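Grippers and Manipulation > Product reviews
Thread: Flostosov table-clearing kit, anyone running it at home?

barnar_bench
Had the Flostosov clearing kit for 9 weeks. It comes as a task package plus wrist camera calibration, and you supply the arm and the gripper. Mine is a Galbot hand with the four-finger bracket arrangement, and the test site is a living room with a high sheen on everything. Settings are stock apart from approach height, which I raised.

Logged 1,000 pick attempts on small loose items. 58 were failed grasps, nearly all on thin or crumpled things lying flat on polished wood. Small machined metal parts gave no trouble unless they rolled.

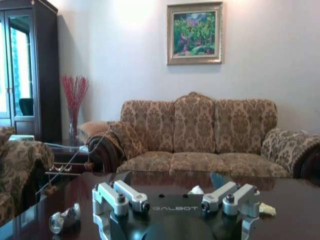
The planner is conservative about surfaces it has trouble reading in depth. On varnish it often takes a reflection for an edge and stops short. Exposure lock helps. The manual mentions it once, in an appendix, with the wrong menu name.

Support answered within a day and sent a corrected page.

rees_k
58 in 1,000 sounds good, but what counts as an attempt? If the planner stops short and never closes the fingers, does that go in the log?

barnar_bench
No. Aborts are logged separately. I haven't totalled them.

rees_k
Then the number is no use for comparing kits. I ran the Prallmont package on a matt worktop and counted aborts as failures. It came out worse than yours on paper, and I still think it is the better product.

offset_zero
Disagree. An abort costs a few seconds. A bad grasp puts a fingertip into the table. I want those in different columns.

rees_k
Different columns, fine. Publish both.

tin_lid
What are you paying for the licence? I was quoted 1,706 a year for one arm, calibration included, which is steep for something that can't see a sheet of paper.

barnar_bench
Same quote. The second year is cheaper if you skip calibration, but I wouldn't if you ever take the camera off its mount.

offset_zero
Has anyone tried it with patterned upholstery in view? Mine kept matching features on the background and the pose drifted.

barnar_bench
Yes, the sofa here is heavily patterned. I masked everything past the far edge of the table and the drift stopped. It's under Workspace, then Limits.

rees_k
Post the abort total when you have it and I'll rerun mine to match.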